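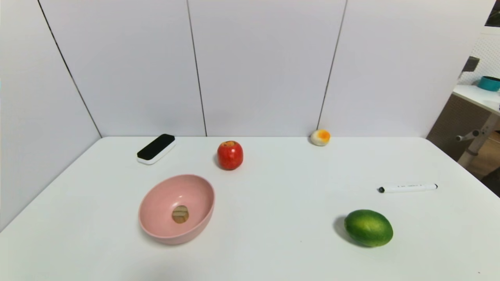 Community news | Swaps and sharing

July
By the Nekska newsdesk

The odds-and-ends table is back at Bandero, and it has already had a cracking first morning. The doors opened at 10am and there were people on the step well before that, most of them carrying a bag of things from the back of a drawer.

If you missed it last year, the idea is very simple. You bring small household bits you no longer need, put them out, and go home with something that somebody else has finished with. No money changes hands and there are no tickets. An apple counts, and so does a whiteboard eraser, and so does a toy fried egg from a play kitchen that has long since gone to the charity shop (play food is wildly popular, by the way, and rarely lasts until lunch!).

Last year's run found new homes for 263 things, which was far more than anyone at Bandero had hoped for when the first boxes went out. The target this time was set at 200, to be on the safe side, but after a start like this it looks rather modest. It would be lovely to see the old figure beaten before the schools go back.

There are a couple of changes. Things are now being set out with plenty of room between them. Last summer everything went into deep trays, and the small items sank to the bottom and stayed there, so a good many perfectly nice rubbers, whisks and bath toys were only found when the trays were tipped out at the end. With space on every side you can see what there is from the doorway, and children can have a proper look without digging. It does mean fewer things out at once, but the table is topped up through the day from the store room at the back.

The other change is fruit. Gardeners along Gulyás Lane asked whether they could bring their spare apples and plums, and the answer is a happy yes. Please bring whole fruit only, wiped clean, and take home anything that hasn't gone by closing time. Jams, cakes and anything cooked still can't be accepted.

Stationery is very much wanted. The homework club at Mekano is moving to a bigger room in the autumn and is short of nearly everything for its whiteboards, so pens that still write and erasers with some life left in the felt will be put by if you mention the club when you hand them in. Rulers and pencil tins would be welcome too.

Toys should be clean and in one piece. Odd pieces from play sets are fine, and there is a real demand for them, as anyone who has tried to replace a single lost bit of a toy breakfast will know. Please don't bring anything with a plug, glass, or knives of any kind.

The table is open from 10am to 3pm on weekdays until the end of the month. Each visitor can bring up to 15 items at a time, though you are welcome to come as often as you like. Bandero is a short walk from the number 14 bus stop, with step-free entry from the car park side. Bags are in short supply, so do bring your own.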